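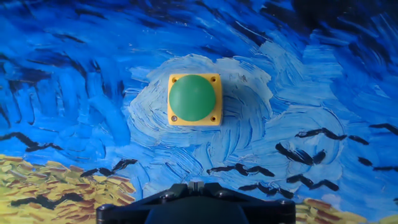 Do the figurines come with a display base? No, base is sold seperate, for all Rakeck resin pieces. Most buyers just stand them on a printed mat, and a busy one is fine, something with thick swirly brushstrokes like a wheat field under a stormy sky. Strong solid colors hold up best on it, bright yellow or a mid green.

Rakeck Collectible Figurines FAQ
By Jasdale Gifts staff | Updated May
14 comments | 2 shares

What are they made of?
Cast resin, hand painted. Small paint differences from piece to piece, normal, not a defect.

How many in an edition?
470 for the Mistedham foxes. 794 for the Hafþórsson puffins. Number is under the foot.

Box included?
Yes, original box. Retired pieces may have shelf wear on box, we say so in the listing.

Combined shipping?
Yes. 2 or more figurines, one flat rate. Wait for the invoice before you pay please.

Arrived chipped?
Keep all the packing, email us a photo. We replace if we have stock, refund if not.

Cleaning?
Soft dry brush. No water, no sprays, keep out of direct sun

Do you buy collections?
Sometimes. Boxed only, send a list first.

Related items
Mistedham Fox with Lantern
Hafþórsson Puffin Pair
Rakeck Display Base, Round
Retired Figurines Under $200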